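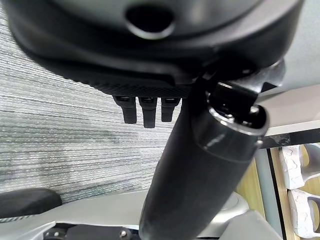 On the job in one of our trial rooms: striped carpet, shelving and a fair bit of black plastic.

About us

Hello, and welcome to Steltell! I'm the person who answers the phone, writes the quotes and wrote this page too, so if it rambles a bit you know who to blame.

We help small firms plan and pay for their first robot. We don't make them and we don't take a cut from anyone who does. You pay us a flat fee, we come and look at the job you want done, and then we sit down with you and work out what it will cost to buy, fit, run and mend over the years you plan to keep it. Sometimes the answer is "don't buy one yet", and I'm quite happy to say so (it has lost us a few follow-on jobs, but those people tend to ring back later).

I started the business in Birport in May 2020, at my kitchen table, after years of doing the buying for a packing firm. I'd seen the same thing over and over – a good arm turns up, everyone gathers round, and then it emerges that there was no money set aside for the gripper, the guarding, the training or a spare cable. The arm then sits under a sheet until the next budget round. I thought there must be room for someone who'd add all that up first.

Since then we've worked on 29 projects, from a bakery to a school workshop. The biggest so far was Sutherland, a stockroom where they wanted mixed goods picked off open shelves. That one took two visits and a very long spreadsheet! The one I'm fondest of is Indis, our own planning sheet, which began as a list on the back of a delivery note and now goes out free to anyone who asks.

A few things people always want to know:

Our first visit costs £500, and that comes off the bill if you carry on with us. A full plan starts at £1,000. We cover Birport and anywhere we can get to and back from in a day, and further off if you can put up with me on a video call.

You don't need to know any of the jargon. Tell us what gets picked up, where it goes and how often, and bring last year's repair bills if you can find them. If your budget year starts in spring, try to ring us by October – quotes from suppliers can be slow, and I'd much sooner chase them in the autumn than the week before your deadline.

The kettle is always on at the office, and there's parking round the back.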